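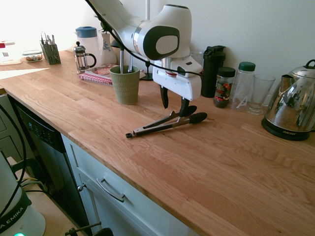
Moving a Kitchen in 20 Boxes (and What I'd Do Differently)

Feb 28, 2021

Well, we did it. After nearly 20 years in the old place on Lilness Street, we packed up and moved across town, and I've been meaning to write to you all ever since the last box came through the door. So many of you asked how the kitchen part went. Mostly fine! A few regrets. One broken gravy boat, which I didn't much like anyway.

My big mistake was starting with the pantry. It felt like the sensible place to begin, and I spent a whole evening wrapping jars of things I could have eaten or given away. I moved 3 half-used bags of lentils. I moved cake sprinkles that were older than my nephew. If you have a move coming up, cook your way through the cupboards first and leave the packing for later.

The thing that went best was the "last out, first in" box. My friend Fedir Onyshchenko talked me into it back in July, when we were only dreaming about moving. You pick out what you use every single day and it rides in the car with you, so you're not digging around for a can opener at ten at night. Mine had the coffee, 2 mugs, the good knife, a frying pan, dish soap and a towel. We had eggs on the table an hour after the truck left and I felt like a queen.

Unpacking has been slower. I read somewhere that you should live in a kitchen for a few weeks before you decide where everything goes, and I think that's right. I put the plates to the left of the sink on the first day and I've already moved them twice. The spices are still in a shoebox. The drawers here are shallower than the old ones, too, and my rolling pin won't fit in any of them — it's living on top of the fridge for now.

What I've come around to is keeping the cooking tools out on the counter, standing up in a cup. I always thought it looked messy. Now I reach over without looking and the spatula is right there, and I've freed up a whole drawer for dish towels.
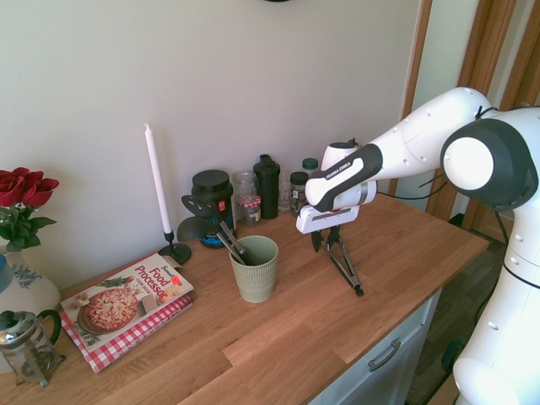
Spatula and tongs in a ribbed green cup.

Next month I'll tell you about the garage, if I can bring myself to open the door. In the meantime, I have a tall stack of flattened boxes and a big bag of packing paper going free to anybody who's moving this spring. Just hit reply and come get them!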